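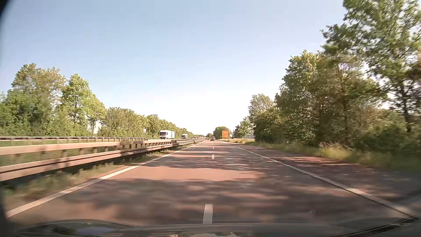
*Two lanes, clear sky, tree shadows across the road.*

## Drasis: stutter on long straight roads after the March patch

**Farzana Wanigasekara** – Dec 18, 2025

Since the March patch, Drasis drops frames on the Langlois stage whenever I hold top gear for more than a few seconds. Town sections are fine. Textures are on High, the frame cap is off and I have 16 GB of RAM. I have verified the files and reinstalled the graphics driver, with no change. Is there a setting I have missed?

**Preben Briem**

The patch reset the streaming pool to its default, which is too small for High textures at speed. Close the game, open `settings.ini` in the save folder and change these lines:

```
StreamPool=6
ShadowDistance=200
```

Set the file to read-only afterwards, or the launcher will write the old values back. Expect one long load the first time you start a stage. If the stutter remains, set a frame cap – an uncapped menu can push the card hot before the race begins.

**Said Shawky**

same here, gave up and went back to Grakcombe

**Homa Kazemi**

Preben's fix works on the disc version. On the Pledent launcher the file is in a different place: right-click the game, choose Local Data, then Config. Turn cloud sync off before editing. I had to do it twice before the read-only flag stuck. Shadow distance made no difference for me, so try the pool on its own first.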